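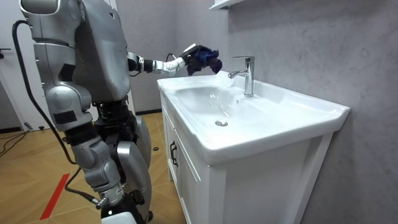
Features > Bathrooms > Care and cleaning

The white basin, properly wiped

A glazed ceramic vanity top is among the easiest surfaces in a house to clean and among the quickest to look dirty. The glaze is hard and closed, so very little soaks in. Everything stays on top, under a bright ceiling light, where it shows.

Fatemeh Hosseinzadeh has fitted and maintained bathrooms for Condance since 2000 and keeps a short method for basins of this type. The deck comes first, from the back of the tap outwards, then the rim, then the bowl from the top edge down to the drain. Working in that order carries dirt towards the waste and avoids a second pass over the deck.

The shape of the basin affects the result. A wide, shallow bowl has a gently sloping floor, and water leaves it slowly. Small amounts stay behind as beads and thin trails, and in a hard-water district each of these dries to a faint mark.

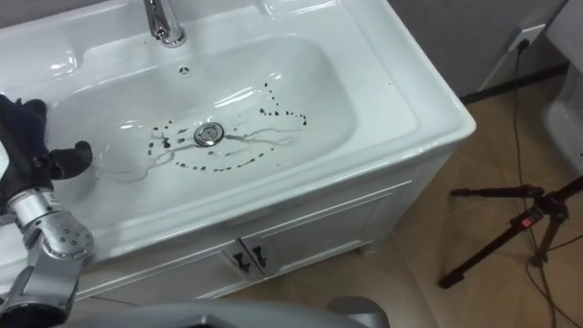 Dark droplets are a separate matter from scale. They should be lifted with a folded cloth before the tap is run, as a weak flow spreads them over a larger area. Dab first, working inwards from the outermost spots, then rinse and wipe. The ring around the stopper needs a corner of the cloth drawn round it, and so does the overflow cover, where small perforations hold residue.

Powder cleaners are best avoided. Repeated use dulls the glaze – slowly at first, then visibly around the drain – and a dulled patch takes up stains that the original surface would not. A drop of washing-up liquid in warm water is adequate for daily use.

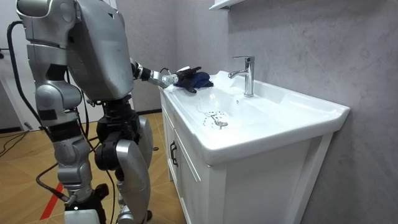 CLOTHS AND FINISHING

Jamshid Mazandarani, who tests household textiles for Parsa, prefers a dark cloth for white ceramic. Pale lint and cleaner residue show up on it, so it is clear when the cloth needs rinsing. A navy cloth should be washed separately at 40 degrees before first use, in case the dye runs.

Bunched cloth reaches into curves but presses unevenly. For the flat rim, Mazandarani folds it into a pad and uses long, overlapping strokes. The last pass is made with a dry cloth, finishing at the tap. He replaces cloths in daily use after 7 washes.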